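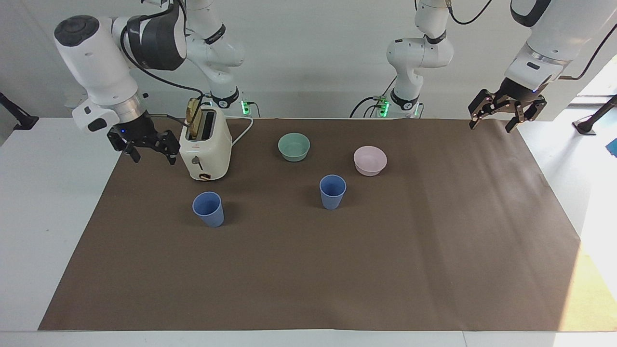

Fig. 2. Toaster set down on the brown table mat.

Section 7: Setting up the toaster corner

Okay, the toaster! I left it until after the kettle section because people tend to rush it, and I rushed it myself the first time (I had bread in there before I'd even looked for the crumb tray). Give yourself 10 minutes and you'll be done before the coffee is.

I use a plain cream-white one on a big brown mat, on a white table against a white wall. Yours can be any color you like. The steps are the same for any ordinary pop-up toaster, but if the booklet that came with yours says something different, go with the booklet.

What you need
The toaster
A flat mat that can take some heat (mine is the large size from Stindis)
A soft cloth
A slice or two of bread you don't mind throwing out

Steps

1. Wipe the table and let it dry. Crumbs under a mat make little bumps, and you'll feel every one of them when you wipe down later.

2. Lay the mat flat. If it came rolled up, like mine did, turn it over and leave it overnight with a few cookbooks on the corners. I used the Tamayo baking books, which are heavy enough to flatten anything.

3. Peel off all the stickers and pull out any cardboard or foam from the slots. Look down into both ends with the toaster unplugged. I once found a folded instruction leaflet in there, so please do look!

4. Slide the crumb tray out, wipe it, and slide it back in until it sits flush. On some models it comes out of the back, on others from the side or underneath.

5. Put the toaster on the mat with open space above it and on every side. No shelf overhead, no curtain, no paper towel roll leaning in to say hello.

6. Run the cord to the nearest wall outlet without stretching it. It shouldn't hang over the front of the table or rest against the toaster.

7. Open a window, plug in, set the dial to the middle and run it once with nothing in it. A new toaster can smell a bit odd on its first go. Let it cool, then run it again if the smell is still hanging around.

8. Now the test slice. Start low and work your way up. On my old Cokier the middle setting was practically charcoal, while the one I have now barely colors the bread there, so the numbers on the dial don't mean much from one toaster to the next. When you get a slice you like, write the setting on a bit of tape and stick it inside the cupboard door.

CAUTION: Never put a knife or fork in the slots. If something's stuck, push the cancel button, unplug, wait until the toaster is completely cool, and then turn it upside down over the sink and shake it gently.

CAUTION: Don't leave the room while it's on. Raisin bread and anything with icing are the worst for catching.

Note: The mat is for crumbs and scratches. It won't make a wobbly table steady, so fix the wobble first (see Section 2).

Note: I empty the crumb tray once a week, or sooner if we've been through a seeded loaf.

If the lever won't stay down, check the plug before you do anything else. Most levers won't catch without power, and I can't tell you how long I stood there pushing mine in March before I noticed the cord lying on the floor.

Next: Section 8, Bread box and butter dish

Last updated June 22, 2023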